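Keeping Small Supplies in Order: Speaker Notes
Staff Services Session, Inis Office
Presenter: Natalina Cirillo

Opening (2 minutes)
Welcome attendees and thank Walter Cusi for the use of the room. State the purpose of the session: to agree on a common way of storing small desk supplies at the Inis and Llanos offices. The July inventory listed 54 separate supply items at Inis, many of them kept in more than one place. Ask attendees to hold questions until the end.

Clearing the work surface
Remind staff that sorting begins on a plain, light surface. Small items are easier to find against white. The organizer should stand toward the back of the table, with the front left open for sorting.
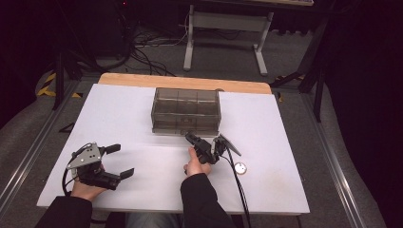

Paper clips and pins are ordered in boxes of 1000. Only part of a box should go to the desk at one time. The remainder stays in the supply closet under the care of Marleny Rivadeneyra. Pause for comments from the Llanos staff, who have followed this practice longer than we have.

Assigning the drawers
Each drawer holds one kind of item. Items used daily go in the top drawer. Spare keys and coins do not belong in any drawer and should be handed to the front desk. Tinted plastic is acceptable, but labels are still required. Kelechi Nnaji will provide the label sheets.
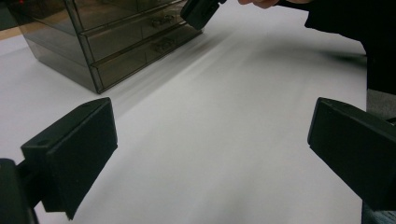 Desk organizer with stacked drawers, smoky gray plastic.

Closing
Refer attendees to the written policy. Requests for additional organizers go to Teófilo Ñahui. Collect the sign-in sheet before the break.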